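Play Table Assistant (part-time), Losdale Toy and Play Library, Omham

Hours: 8 a week, term time, mostly mornings
Contract: fixed term to the end of the school year, with a good chance of renewal
Where: the Plesto room, upper floor, Losdale building, Omham
Apply by: 19 February 2019

We lend toys, games and play kits to families, childminders and nurseries all over Omham, and we run drop-in play mornings for under-fives. The library has grown a lot (there are now 800 items on the shelves and roughly 300 member families), and we'd love another pair of hands to look after our play tables and the kits that go on them.

About the job

Each play morning has a few small tables with a theme. The one you'd start with is the fruit table, and it's a favourite of ours. It uses our Montes set: play fruit, a bowl and a shallow wooden tray with handle slots, all on a white pedestal table. Children sort the fruit by colour, fill the bowl, tip it out, run a shop, feed a bear, and then do the whole thing again with great seriousness. It's a lovely thing to be part of! Much of the job is getting down to their level and following whatever game is going on.

The rest is practical. You would:

- set out the tables before each session, using the kit cards as a starting point and your own ideas after that
- change the layout now and then, so regular visitors find something new (fruit in the tray one day, in the bowl another, some of it left out on the table top to be found)
- chat to parents, grandparents and childminders about what they might like to borrow
- wipe everything down at the end and pack each kit back into its own bag
- check returned kits against the card and note anything missing or cracked
- help write new kit cards, with two or three simple play ideas on each

The fruit table in the Plesto room
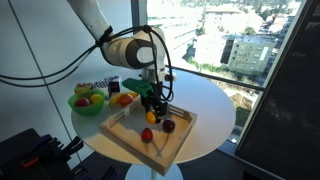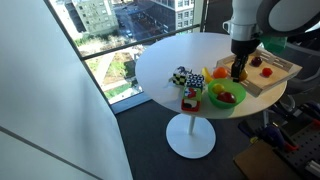
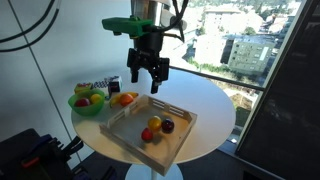 Who we're looking for

Somebody who likes small children and can keep half an eye on a tray of plums and strawberries while talking to a grown-up about jigsaws. You don't need a childcare qualification. Experience with under-fives is very welcome, whether it comes from a job, a playgroup, your own family or years of babysitting.

It would help if you:

- are cheerful with people you've only just met, and patient with people who are two
- enjoy putting things in order, and don't mind doing it again an hour later
- can lift a full kit bag and spend a fair bit of the morning on the floor or a low stool
- can write a short, clear note

A second language would be a real bonus. Several are spoken at our play mornings, and we're slowly making the kit cards available in more of them. We'd also be glad to hear from anyone who sews or mends, as our repairs basket is never empty.

What we offer

You'll be paid our standard hourly rate, with paid holiday and a paid first-aid course if you haven't got a current certificate. You get free family membership of the library for as long as you work with us. There is also a yearly budget of 400 pounds for new play table kits, and you'd have a proper say in how it is spent. We have been talking about a vegetable set, or perhaps a bakery, but come with your own suggestions.

You'll shadow one of the team for your first four sessions before running a table by yourself, and there is always at least one other member of staff in the building during play mornings. The post is subject to the usual background check, which we arrange and pay for.

How to apply

Please send us a letter of no more than two pages, or a recorded message if you find that easier, telling us:

- what draws you to the job
- any time you've spent with young children, paid or not
- one idea for a play table, using things most families have at home
- which mornings you can and can't do

You can hand it in at the library desk or use the contact form on the Losdale website. Mark it "Play tables". Large-print copies of this advert can be had from the desk too.

We'll invite a small number of people to join us for part of a play morning, followed by a relaxed chat over tea. If you'd like to see a session before you apply, ask at the desk and we'll find you a morning to drop in.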